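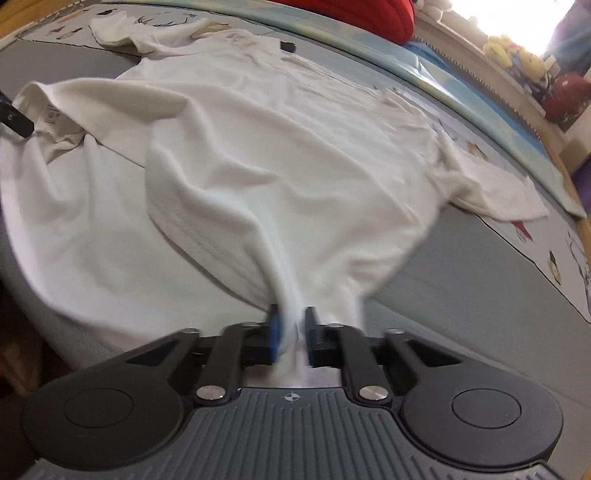 T-shirt folding

T-shirt folding is the practice of reducing a short-sleeved knit shirt to a compact, flat shape for storage, sale or travel. It is a routine part of household laundry work and of retail display.

Method

The garment is spread on a flat surface and smoothed outward from the chest. The sides and sleeves are turned toward the center, and the hem is brought up to the collar in one or more folds. A padded surface, such as an ironing blanket, keeps light cotton from sliding. Care labels, commonly sewn into a side seam near the hem, are left inside the fold.

The hem is the usual source of uneven results. Its front and back layers separate easily, and a lower layer left behind forms a ridge under the chest. Both layers are therefore gripped together before the hem is lifted.

Variants

The flat fold yields a rectangle suited to shelves. The file fold, in which the strip is divided into 3 parts, allows shirts to stand upright in a drawer. In the Riis fold, described by the textile instructor Oľga Rusnák, the shirt is first halved lengthwise and the 2 sleeves are laid one over the other.

See also

Ironing
Clothes hanger
Garment care symbols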